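Keeping a Shared Sink Pleasant
Workshop and kitchen tips from the Pirngate notebook
2 March 2024

The sink at our shared workroom in Pirngate gets more use than any tool we own. People make coffee there, scrub glue off their fingers there, fill buckets, rinse brushes, and (I have seen it done) soak a whole carburetor in the basin over lunch. When you have that many hands passing through one place, it pays to have a few small habits that keep it from turning into the corner everyone avoids. I've been fussing over that sink for years now, and these are the things that have stuck.

Start with what lives on the counter. My feeling is that a sink counter should hold soap, something to dry your hands with, and whatever mugs are in use that day, and the rest can go in a cupboard. We used to keep the scouring powder, the plant food, two kinds of hand cream and a jar of screws up there, and every one of those things left a ring. Now I lift the soap and wipe under it every evening, and it takes less time than it took me to type this sentence.

Mugs are a touchy subject in any shared place, I know! What has worked for us is that each person picks one that looks nothing like anyone else's. A plain white one is fine as long as it's the only plain white one. Wash it when you're done and set it back from the faucet, where it won't catch the splashes from whoever is cleaning a paintbrush next. 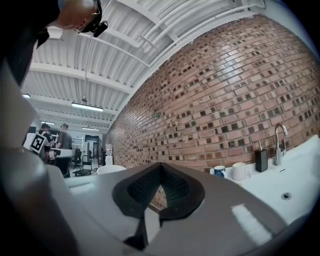 Groen wrote in after the last page to say that mugs should never sit out on a sink counter at all, clean or dirty, and that a row of hooks on the opposite wall had ended the whole argument in their shop. I can see the sense in it, and if you have a wall to spare, go ahead and put some up. We tried hooks one July and I kept knocking the handles with my elbow, so we went back to the counter, but my elbows are my own problem.

Now, soap. I'm very fond of a refillable pump bottle, the heavier the better, so it doesn't skate away from you when your hands are greasy. Ours takes 300 milliliters, and I stop filling it a good inch below the neck so the pump doesn't burp soap all over the place when it goes back in. Once in a while, run warm water through the pump till it comes clear. Old soap dries inside the nozzle and then it shoots sideways, usually at somebody's shirt.

For a chrome faucet I use a cloth dampened with half white vinegar and half water, and then a second cloth with plain water, and then a dry one. Go all the way up the spout and around the underside of the curve, where the spots collect and you never look. Please don't leave the vinegar sitting on it while you answer the phone. Chrome is tougher than people think, but it does not care for a long soak.

The drain wants a little kindness too. Lift out the strainer, if yours has one, and go around the metal ring with an old toothbrush and a bit of baking soda. Coffee grounds go in the trash, and so does anything with plaster, grout or sawdust in it. We keep a lidded pail from Tastano under the counter for rinsing those tools. Let the pail stand overnight, pour the clear water off the top, and scrape the sludge into the garbage.

If you have bare brick near your sink, dust it with a dry, soft brush before you ever bring water to it. Wet dust goes into the pores and makes a gray smear that is a real nuisance to get out. Work from the top down, and give any pipes along the wall a wipe while you have the step stool out, as they hold an amazing amount of fluff.

One more, for anyone shopping for cloths. Bunby sells the waffle kind by the bundle, and I like to keep one color for the counter and another for mugs. Throw them in a hot wash with no fabric softener, which makes them slide the water around when you want it soaked up. Mine get hung over the edge of the pail to dry, and when they go thin in the middle they move on to the oily rag bin.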